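Flornix to Open Second Display Workshop in Grullumora

GRULLUMORA – Flornix, a maker of retail display cases and countertop fixtures, will open a second workshop in Grullumora in May. The new site adds 2000 square feet of production space and will employ 21 people, most of them hired locally.

The workshop will handle short runs for small shops, museums and libraries. Orders of 50 pieces or fewer will be made there, while larger jobs stay at the company's main plant in Kettunen.

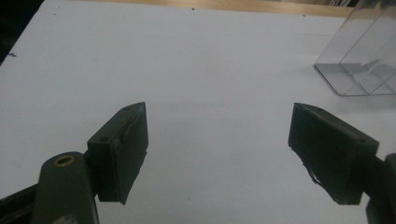

A clear acrylic box on a white tabletop.

"Small customers were waiting too long," said Joelle Boutros, general manager of Flornix. "A bakery that needs two cases should not have to stand in line behind a department store. This gives them their own line – and their own people to call."

Customers of Jallus, the fixture repair business Flornix bought last year, will also be served from the new address. Existing repair agreements will not change.

The front counter will be open until 2 p.m. for pickups and sample requests. Hiring for assembly and finishing jobs is under way.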